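## 4. Setting up the counter caddy

The Tiltidetti caddy (part 507) comes assembled except for its feet. Fit the feet first, then place it on the table where you mix. It needs no wall fixing.

1. Press the 4 rubber feet into the holes under the base. Push until each one clicks.
2. Stand the caddy on a flat, dry surface with the perforated panel at the back. Leave 50 mm clear behind it so the panel can be wiped down.
3. Check that the caddy does not rock. If it does, take out the feet and press them in again.
4. Load the left compartment first. Long tools go in with the handles up.
5. Put one or two tools on the right side. They can lean out past the rail, but the caddy should stay flat when you let go.

**Note:** The rated load is 3 kg. Cast iron and stone tools are not suitable.

**Caution:** Do not store knives in the caddy. The sides are open and a blade can pass between the rails.

### 4.1 Laying out the rest of the table

1. Set the mixing bowl to the left of the caddy, spout to the right. Left-handed users can reverse this.
2. Keep the whisk in the bowl, handle over the rim.
3. Keep the scoop on the right side of the table, away from the bowl. Wet scoops go to the sink, not back on the table.
4. Lay the whiteboard flat behind the bowl with its marker and eraser. Use it for quantities and batch times - wipe it at the end of each session.

**Note:** Marker ink can stain marble-patterned tops. Cap the marker as soon as you finish writing.

### 4.2 Cleaning

Empty the caddy once a week and wash it by hand with warm water and dish soap. Dry the holes in the back panel with a cloth. Do not use steel wool on the painted metal.

Replacement feet are sold in packs by Carvalho, Riltham. 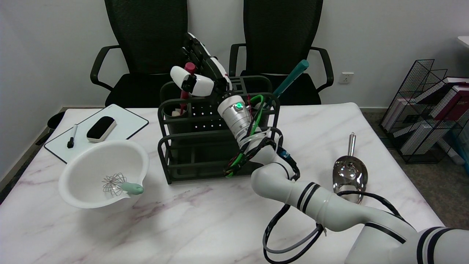
*Fig. 4. Caddy with bowl and whisk to the left, scoop on the right.*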